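February 18, 2026

I washed a baseball cap in the dishwasher once and it came out with the brim bent like a potato chip. Since then I do them all by hand, and a few people have asked how, so I'm writing it down.

First, check the brim. Older caps can have cardboard in there, and cardboard does not survive soaking. Flick it with a fingernail. A dull, papery sound means spot clean only. Plastic brims have a tighter sound and can go right under.

Fill the sink with cool water and add 2 teaspoons of plain laundry soap. I used Gestano for years and switched to Baluyot when the store on Lulgate Road stopped carrying it. I can't tell them apart except by smell. Work the sweatband with an old toothbrush before anything else. The salt line takes the longest and you may need to go over it again after the soak.

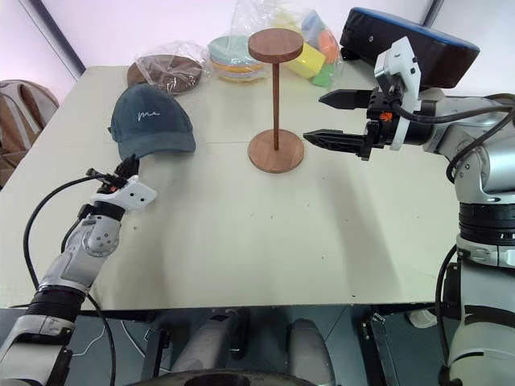 Cap and stand, with the bagged stuff at the back.

Go easy on stitched logos. White thread picks up dye from dark fabric if it sits wet too long, so I keep dark caps to twenty minutes and then rinse until the water runs clear. I lost a nice navy one last July by leaving it in overnight. The lettering went pale blue and stayed that way.

Don't wring it. Press it between two towels and then get it onto something that holds the crown up. A bowl works. So does a coffee can with a washcloth over it — I did that for a long time before I bought anything. 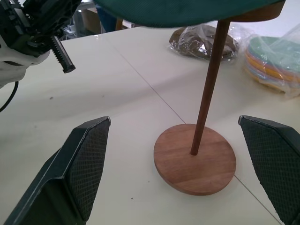
Drying takes a full day in my house in winter, longer if the heat is off. Keep it out of direct sun, which fades the top before the sides, and keep it off the radiator. If the brim has gone flat, curve it with your hands while it's damp and put a couple of rubber bands around it.

For storage I gave up on stacking. Caps stacked on a closet shelf end up with dents in the front panels, and steaming those out is a chore. I bought a hanging rack from Diseo that clips them by the back strap and it's fine, though the clips are stiff and one of them left a mark on a leather strap. I put a scrap of felt under that one now.

Wool caps are different and I haven't figured them out yet.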